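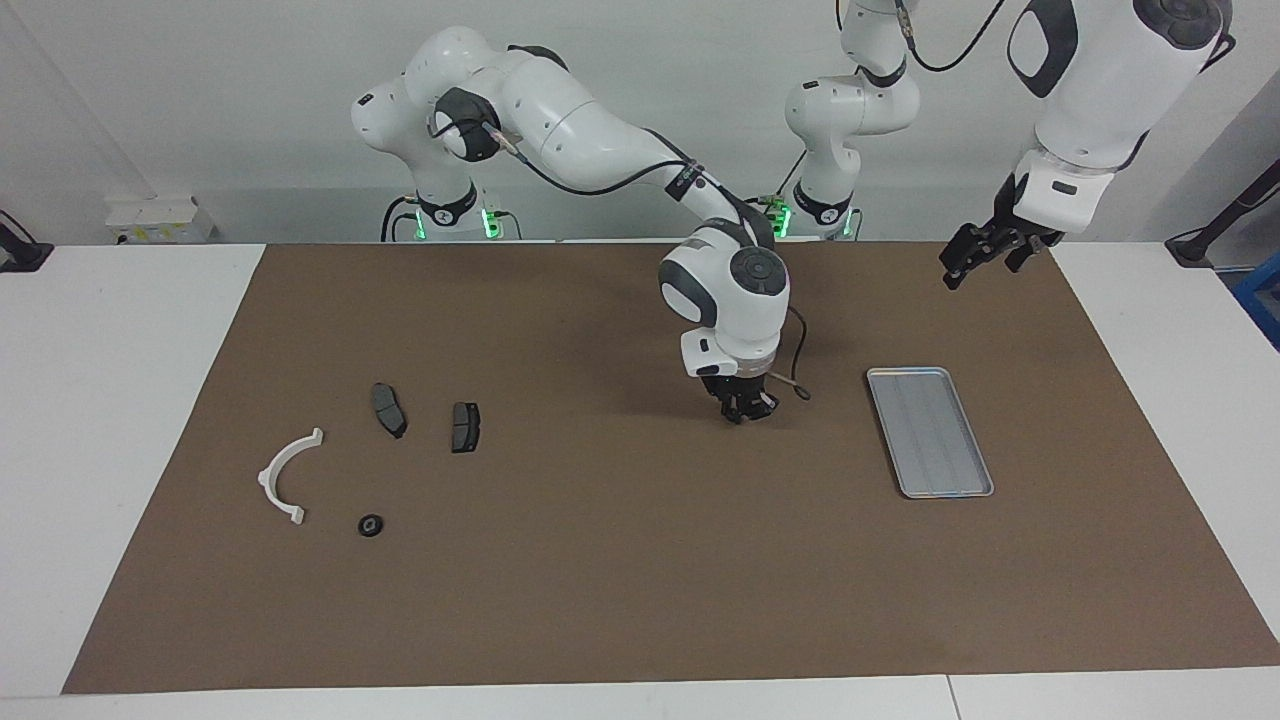
3. Materials and Methods

3.1 Paper stock and storage

The trials used unbleached kraft wrapping paper from the Flistcombe mill, supplied as flat sheets from a single production run. Sheets were stored flat in the Mudgway store before testing and were handled only along the long edges. Any sheet with a visible crease, tear or edge fold was rejected. The machine direction of each sheet was marked in pencil at one corner, as fiber orientation has a strong effect on how paper curls when the moisture content of the air changes.

Two sizing treatments were compared. The first, referred to here as Bavine, is a starch-based surface size applied at the mill. The second, Tunen, is an internal size added to the pulp before sheet forming. Untreated sheets from the same run served as controls. Each treatment group held 40 sheets, and the order of testing was set by random draw within each group.

3.2 Conditioning

Sheets were hung singly in the conditioning room until two successive weighings agreed. Relative humidity was then raised in six equal steps and lowered again through the same steps. At each step the sheet was left to settle before measurement. Earlier work on curl has often reported the rising half of the cycle only. We report both halves — the difference between them is central to the argument in Section 5.

A small number of control sheets touched the hanging rail during the first cycle and showed a local ridge near the upper edge. These were replaced, and the cycle was run again from the start with the new sheets.

3.3 Measurement of curl

Curl was taken as the height of each corner above a flat reference plane, with the center of the sheet held down by a light brass weight. The four corner heights were averaged to give one value per sheet per step. Twist, defined as the difference between the two diagonal means, was kept as a separate variable. Contrast photographs were stored on an 8-bit scale, with 255 as the upper limit, and were used only to check corner positions where a reading was in doubt.

The full cycle gave more than 1,000 corner readings. Readings were entered twice and compared line by line. Where the two entries differed, the original sheet log was consulted and the logged value was used.

Figure 2 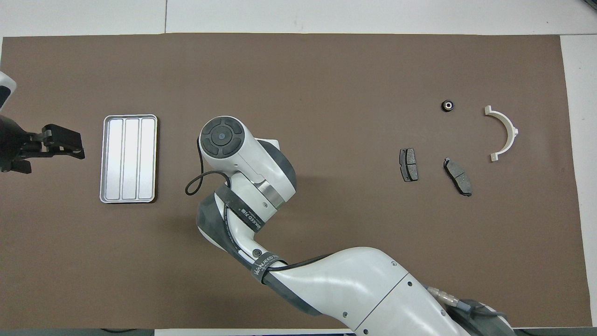
White-and-gray robot arm over a brown mat
Empty metal tray at left, four small parts at right

3.4 Treatment of the data

Mean curl was plotted against relative humidity for each group, and the area enclosed by the rising and falling curves was taken as the hysteresis value. Group means were compared by analysis of variance, with treatment as a fixed factor and position in the original stack as a covariate. Stack position was included after a pilot run in May, in which sheets from the bottom of the stack curled less than those from the top.

Twist values were not normally distributed and were compared by rank. No correction was made for sheet thickness. Variation in thickness within the run was small, and the mill record gave no sign of drift — although the record is kept by reel and would not show a change within a single reel.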